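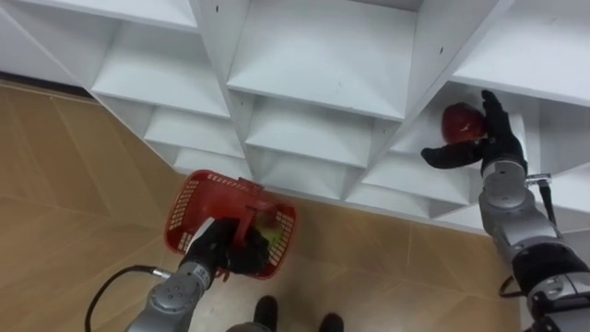

About Elach

Elach is a small company for neighborhood planning and public meetings. We work in the town of Irel and in the communities along the river to the north of it. Our clients are town offices, housing associations, schools, and sometimes a developer who wishes to build something and must first hear the people living next to it.

We started in a rented office above a print shop, with one project and very little furniture. The project was a bus turnaround. The town wanted to put it at the end of a residential street and the residents did not want it there, and both sides had already stopped answering each other's letters. We were asked to lead four evening meetings. After the fourth one the turnaround was moved to the parking lot behind the old feed store, where it is until today. It is not a very beautiful turnaround, but the buses use it and the street kept its chestnut trees.

From this first work we learned most of the methods that we still use.

What we do

We prepare and lead public meetings about land use. This includes the invitation, the room, the drawings on the wall, the discussion itself and the written record afterwards. Many offices think mainly about the discussion. In our experience the invitation and the record decide more. If people received the letter three days before the meeting, they arrive angry about the letter, and the first half of the evening goes to this.

We also read plans for people who are not used to reading them. A zoning amendment can be very hard to understand, also for persons with a good education. We write a version in everyday words, maximum two pages, and we put next to each sentence the number of the section where it comes from. In this way everybody can check us.

A third part of our work is walking. For each site we organize at least one walk with residents, normally on foot from the nearest bus stop. On the walk we mark on a map what people say about drainage, traffic, shade, noise, and where children cross the street. The maps are scanned and become a part of the record.

We do not make architectural designs and we do not give legal advice. When a client needs this, we say so in the first conversation.

The Import project

Our largest work until now is Import. This is the name of the old customs yard on the east bank, after the big painted word on the gatehouse wall, and when the town decided to open the land for housing nobody found a better name. The yard is separated from the river by a narrow strip of willows and reeds. The dispute was mostly about this strip. The first proposal put a row of four-story houses directly behind it, and many neighbors feared that the birds and the footpath would both be lost.

The landowner, the Hettiarachchi company, asked us to lead the public part of the process. We accepted with the condition that the full record would be published, with the unfriendly comments also. Over one winter and one spring we held 12 public meetings and nine walks. The final one took place on 16 Jun 2024, in the gym of the elementary school, and it finished late because the question of the parking spaces was opened again.

The result is a compromise, and some people on each side are still not satisfied with it. The buildings were moved back 40 feet from the willow strip. The footpath stays public and will receive a new surface in the wet part. In exchange the houses on the street side became one floor higher, which the people across the street do not like. Their objections are printed in the record, beginning on page 40, in their own words.

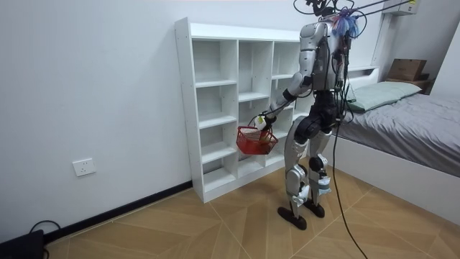 The walks were more useful than the meetings, one neighbor from the east bank wrote to us afterwards, and there should have been more of them and earlier. At the meetings the same five people spoke every time. On the path it was possible to say a thing to one person, quietly, and later to find it written on the map. The neighbor added that the summary of the flood study came too late and was still too difficult, and asked us to send such documents together with the invitation.

We agree with this. For all projects starting after September we send the summaries together with the first letter, and the first walk now comes before the first meeting.

How we are paid

People ask this at almost every meeting, and they are right to ask. We are paid by whoever orders the work, and this is often the town or the landowner. The amount is written on the first page of the record. We do not take a bonus if a project is approved, and we do not take work where the client wants to read the record before the residents can read it. Two times we lost a contract for this reason. In one of these cases the client came back a year later.

Corrections are possible. Each participant can ask for a change in the record if his or her words were not written correctly. The old version stays visible, with a line through it.

How a meeting works with us

The doors open half an hour before the start. The drawings are on the wall at a height where also a person in a wheelchair can read them. There is a short introduction, ten minutes and not longer - we use a kitchen timer for it. After this people talk at tables in small groups, and only then in the full room. Questions can be written on cards for those who do not like to speak in front of others. Cards that were not answered in the evening are answered in writing and printed with the record.

Childcare is offered at all evening meetings, and so is interpretation when it is requested one week before. Tea and coffee are free. We have tried it with beer also, one time, at the request of a sports club, and went back to tea.

Working with us

If you have a question about a site in Irel or near to it, please write to the office with the address or the parcel number. A rough sketch by hand is also good. We answer in the order in which the letters arrive. For residents the first conversation costs nothing, and you do not have to belong to any group to ask for it.

Records of finished projects can be read at the office on all working days, and the Import record can also be borrowed from the town library. Please bring it back with the maps inside.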